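Losley Table
About us

Losley Table is a small cookery school in a former ironmonger's, on a street where you can still buy a hinge but no longer a paraffin heater. We teach ordinary people to cook ordinary food. If you want to learn how to make a foam, there is a very good school in the next town and we wish you both well.

How it started

The school was started by Iona Nisbet, who had spent most of her working life in contract catering and had opinions about gravy. She rented the shop, put in two second-hand ovens and advertised an evening class called Dinner. Six people came. One of them had misread the poster and expected to be fed, which he was, eventually, by himself.

Dinner is still on the timetable. It runs for six weeks, and by the end of it you can be trusted with a chicken, a pot of rice, a decent soup and a sauce that doesn't need an apology. We have since added bread, pickles, pastry, a Saturday class for teenagers and a course called Cooking for One, which is our most sociable by some distance.

Elīna Urbonaitė joined as a pupil on the bread course, corrected the rye recipe in the first week and was teaching it by the following April. She now runs the school day to day. Iona has moved to what she calls a supervisory role, and turns up most mornings to supervise the kettle.

What we teach

Our recipe book has 126 dishes in it. It used to have more, but every winter we go through and throw out anything we haven't wanted to eat ourselves. Aubergine has suffered badly. The book is spiral-bound, wipes clean and is given to everybody who signs up for a full course.

Most of what goes wrong in a home kitchen goes wrong before the heat is on, so we spend a good deal of time on dull things: sharpening a knife, reading a recipe to the end, putting a lid on. Leftovers get an evening to themselves. People arrive at that one slightly embarrassed and leave with firm views on cold potatoes. 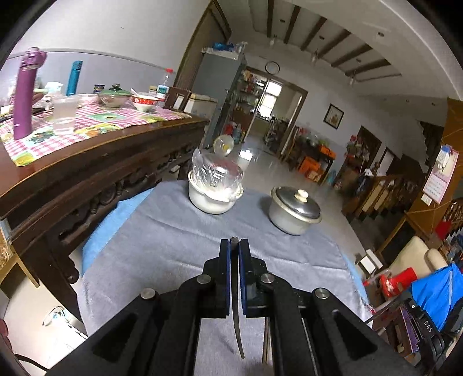 Two pots, one with a bag over it and one with a lid.

We are not strict about equipment. You'll cook with the sort of pans you probably own already, including the one with the wobbly handle that every household seems to keep. Nobody will sell you anything on the way out. A supplier once offered us a commission on copper saucepans, and Elīna's reply is pinned up in the staff toilet.

The two kitchens

Downstairs is the Gough kitchen, named after the ironmonger whose sign we found behind the plasterboard. It has the big ovens and the long bench, and bread is taught there. Upstairs is Jumell, which takes its name from a defunct brand of tea that Iona was fond of. It gets the afternoon sun and all the pickling. The stairs between them are steep, so if they're a difficulty for you, tell us when you book and we'll put your class on the ground floor.

Classes are kept to 20 in Gough and fewer upstairs. We did once squeeze in more for a Christmas pudding evening. It was warm, somebody's sleeve went into the suet, and we won't be doing it again.

Every class ends with everyone sitting down to eat what they've made. This is the part that people write to us about, and we've stopped pretending it's the teaching. Bring a bottle if you like. Bring a container as well, particularly on soup night. 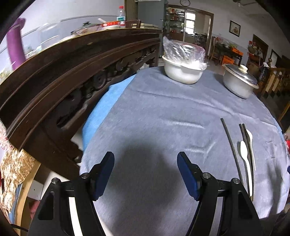
Do I need to be able to cook before I come?
Not at all. Dinner starts with boiling an egg, and about the only thing we ask is that you arrive with clean hands and short enough sleeves. If you already cook well, try pastry or pickles instead.

Who comes

All sorts. We've had students on their way to a first flat, widowers, a couple who signed up separately without telling each other, and a retired judge who was unable to follow the instructions for shortcrust and appealed. The Saturday teenagers are the quickest learners and the worst at washing up.

Last year 487 people finished a course with us. A few didn't finish, and we still have one gentleman's apron, if he's reading.

Money, briefly

The school pays its way, just. Fees cover the rent, the teachers and a frankly alarming amount of butter. Two places on every Dinner course are free to anyone who'd struggle with the cost. You don't have to fill in a form or explain yourself, only ask Elīna, who will write your name down and change the subject.

Our flour comes from Zovia, a mill run by two sisters who deliver when they feel like it — so if the bread course is moved at short notice, that's usually why.

Finding us

We're opposite the bus shelter, green door, bell on the left. The bell on the right belongs to the dentist upstairs next door, who has been very patient. The office is open on weekday mornings, and the new timetable goes up in the window before it goes anywhere else.

Page last updated June 7, 2026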